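How many examples before a memory and CPU swap policy is worth training?

Posted 16/05/2022 by Morven Purves

We are collecting teleoperated runs of taking parts out of a desktop workstation and putting them in a molded plastic tray, and the same in reverse. One arm, wrist camera, joint states and gripper opening logged through Trondero. The tray sits on the ribbed metal panel beside the open chassis so the arm doesn't have far to travel.
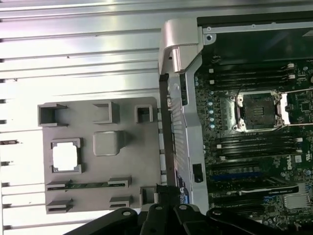 So far I have 106 runs. Memory modules go fairly well when I test, but the CPU is poor. The policy gets to the socket, then hovers. Should I keep going to 200 and retrain, or change how I collect? I always start from the same arm pose and leave the tray in one spot.

Gudrun Skjelbred

Change how you collect first. With one start pose and one tray position, the next batch will teach it very little. What I would do:

Move the tray a few centimeters between runs, and turn it slightly.
Start the arm from a different height each time.
Record the socket part as its own short task, beginning with the gripper already close to the processor.

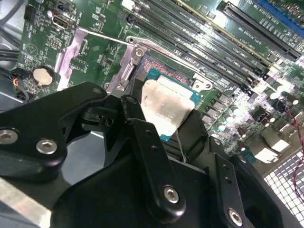 Keep the failed grasps where you recovered, and label them. Throw out the ones where you stopped to think for a long time. Hovering in the data gives you hovering in the policy, and I suspect that is most of your trouble.

Also check your exposure. Bare metal and heat spreaders throw glare, and auto exposure will shift as the wrist comes down. We lock ours.

Carla Twal

more data. we had 2761 runs on Citance before it did anything useful

Chia-hao Tsang

I don't think the total tells you much, Carla, that depends on the task. I agree with Gudrun about the short task. We cut the pauses out of our CPU runs in February and retrained on the same set, and the hovering mostly went away. Look at your timestamps too. Our camera was 11 frames behind the joint log and it took us weeks to notice.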